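Vekinside to reopen shared offices with 75 desks and new rules on cleaning

12 August 2020

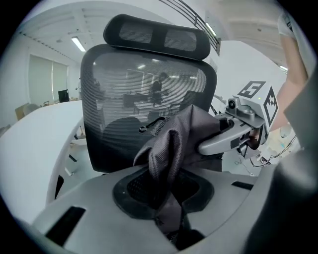 The shared office centre at Vekinside will reopen to its tenants later in August, with fewer desks in use and a revised set of rules on cleaning, ventilation and the booking of rooms. The centre's management confirmed the arrangements in a notice sent to member firms this week.

Desk space will be limited to 75 places across both floors. Before the building closed in the spring, members could use any free desk on arrival. Under the new arrangements every place must be booked by the evening before, and a member who has not booked may be asked to return on another day. Bookings will be for a full day, and the same desk will be kept for the same person throughout.

The management said that demand for places was likely to be uneven in the first weeks. A survey of members carried out in early summer found that many smaller firms wished to return as soon as possible, while larger ones expected to keep most of their staff at home until the autumn at least. Places will therefore be shared out according to the size of each firm's membership, with any left over released to all members at noon on the previous day.

Desks will be set 2 metres apart wherever the layout allows. In the long room on the ground floor, where the pillars make this difficult, alternate rows will be closed and the sockets beneath them switched off. The window seats on the upper floor will remain in use, but the high tables beside the kitchen have been put into storage.

Members will be asked to wipe down the desk, chair arms and any shared equipment at the start and end of the day. Cloths and spray will be kept at the end of each row and replaced every morning. The cleaning contractor, Mukora, will carry out a further round at midday covering door handles, taps, lift buttons and handrails, in addition to the full clean each evening. Carpets and fabric screens will be treated once a week, after closing time.

Members who keep their own cushions, footrests or keyboards at the centre are asked to label them and to put them away in a locker overnight. Items left on desks will be removed by the evening cleaners and held at reception. Lockers may be rented without charge until further notice.

The notice also sets out changes to the meeting rooms. Thirteen rooms were available before the closure, and all will reopen, although the number permitted in each has been reduced and is now shown on the door. The two smallest rooms may be used by one person at a time for calls. Fifteen minutes will be left between bookings so that the windows can be opened and the air allowed to clear. Refreshments will not be served in meeting rooms for the present.

Work on the ventilation system was completed during the closure by Sekiguchi, the engineering firm which has maintained the building's plant since it opened. The system now draws in outside air only, and will run from two hours before opening until two hours after the last members leave. The management acknowledged that some parts of the upper floor may feel cooler than before, and advised members to bring an additional layer of clothing.

The café on the ground floor, run by Guten, will offer a takeaway service with a shortened menu. Orders may be placed at the counter or by telephone, and payment will be by card. Seating in the courtyard will be open in dry weather, but the indoor tables will stay closed. The members' kitchen will be limited to two people at once, and those using it are asked to bring their own mugs and cutlery.

Over 630 people held a membership at the centre when it closed. Fees were suspended for the whole of the closure and will resume at a reduced rate on reopening. Firms that do not wish to return at once may extend their suspension by writing to the membership office before the end of August. No penalty will be charged, and their places will be offered to others in the meantime.

Opening hours will be shorter than before. The building will be open on weekdays from eight in the morning until six in the evening, and will remain closed at weekends. Access outside these hours, previously included in full membership, has been withdrawn while the evening cleaning programme is in place. The cycle store will be open during the same hours, but the showers will stay shut.

Visitors may be received in meeting rooms only, and must be registered in advance by the member they have come to see. Reception will keep a record of names and contact details for three weeks, after which it will be destroyed. Parcels will be accepted as usual and placed on the shelves inside the side entrance for collection.

The programme of evening talks and the monthly market will not resume this year. The management said that it hoped to hold a small number of talks online — details will be sent to members in due course — and that speakers already booked had been contacted.

The arrangements will be reviewed after four weeks. Members with questions about access, fees or particular needs at their desk are asked to contact the membership office by telephone or email.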